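2 min read

3. Budgeting for the hand

1. List the hand on its own line, separate from the arm. Our Mukeck order in June came to 3,159 for the hand and 231 for spare finger parts.
2. Ask the supplier for the price of one replacement finger.
3. Set aside 100 per month for wear items.

CAUTION: Do not order a wrist camera before checking that the fingers leave it a clear view. 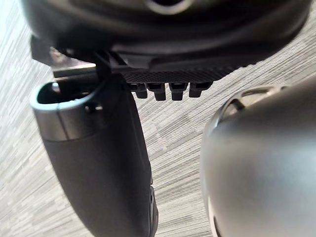

4. Send any quote over 500 to Liudmyla Bondarchuk before signing.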